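Enciclopedia > Hogar y mesa > Vajilla y servicio > Bandeja de mesa

Bandeja de mesa

Sábado, 30 de octubre de 2021
Por Milagros Montecinos

La bandeja de mesa es una pieza plana, de borde levantado, que se usa para reunir, llevar o separar objetos sobre una mesa. Se distingue de la fuente en que no suele recibir alimentos en contacto directo, y del mantel individual en que es rígida y tiene reborde. En el uso doméstico acompaña a la vajilla de diario: platos, cuencos, vasos y cubiertos.

En varios países de América se emplea la palabra «charola» para el mismo objeto. «Azafate» designa por lo general una bandeja de servicio, aunque el significado cambia de una región a otra. En este artículo se usa «bandeja» para todas ellas.

Materiales

Las bandejas antiguas eran de madera, metal o laca. La madera sigue presente en piezas de desayuno y de café. El metal resiste bien los golpes, pero suena al apoyar la loza y se raya con facilidad. Desde la generalización del plástico en los hogares, buena parte de las bandejas de diario se fabrican en este material, que pesa poco y admite colores vivos.

El plástico se encuentra también en las piezas que van encima. Los cuencos y vasos de color translúcido, de plástico o de vidrio, dejan pasar la luz y cambian de tono según el grosor de la pared y el lugar donde se colocan. El amarillo es un caso claro: puede verse casi crema donde recibe la luz de lleno y tirar al oliva en la parte menos iluminada.

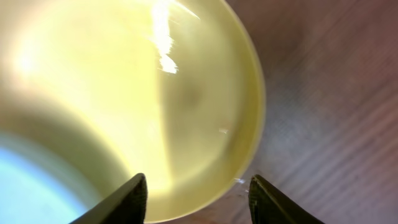 Superficie amarilla translúcida y brillante, vista de cerca.

Los acabados brillantes reflejan las lámparas del techo y muestran pronto las huellas y el polvo. Los acabados mates disimulan mejor el uso, aunque retienen más la grasa si la textura es rugosa.

Forma y partes

La forma más común es la rectangular con esquinas redondeadas. También hay bandejas ovaladas, redondas y cuadradas. Se distinguen dos partes principales: el fondo, que es la superficie de apoyo, y el reborde, que impide que los objetos resbalen hacia fuera. Algunos modelos añaden asas, recortadas en el propio reborde o fijadas a los lados cortos.

El reborde bajo permite tomar los objetos desde un costado. El alto da más seguridad al transportar vasos, a cambio de ocupar más espacio en el armario. En las bandejas apilables, la pared se inclina ligeramente hacia fuera para que una pieza encaje en otra.

Color

El color del fondo influye en la facilidad con que se distinguen los objetos pequeños. Sobre una bandeja oscura y brillante se notan las motas de polvo y los reflejos; una de color turquesa destaca sobre una mesa de madera clara y permite reconocer a distancia dónde termina el reborde. Cuando en una misma mesa se usan 2 bandejas de distinto color, es habitual asignar a cada una una función, por ejemplo, una para la vajilla y otra para objetos sueltos.

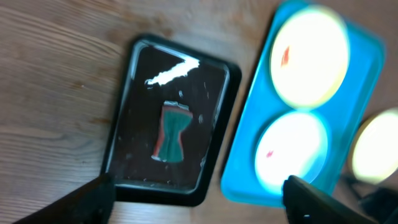 Página modificada por última vez en febrero. Revisión: Eulalia Orellana.

La colocación en la mesa depende del espacio disponible. Dos bandejas pueden situarse en paralelo, con una franja libre entre ambas que facilite levantarlas, o con los lados cortos enfrentados. En mesas estrechas se prefiere la primera disposición.

Uso con platos

Para llevar platos conviene que el fondo sea plano y que las piezas apoyen por completo, sin montar sobre el reborde. Los platos del mismo diámetro pueden apilarse en el centro. Si se reparten por la superficie, los más pesados se ponen cerca del cuerpo de quien lleva la bandeja.

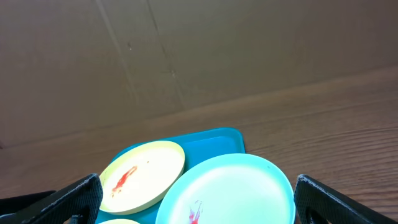

Los platos de plástico pesan menos que los de loza y se desplazan con más facilidad al inclinar la bandeja. Una servilleta de tela o una lámina de goma en el fondo reduce el deslizamiento.

Limpieza y conservación

Las bandejas de plástico se lavan con agua templada, jabón y una esponja blanda. Los estropajos metálicos dejan marcas permanentes, muy visibles en las superficies oscuras. Las de madera se limpian con un paño húmedo y se secan enseguida, de pie, para que no se deformen.

Véase también: azafate, fuente, mantel individual, salvamanteles.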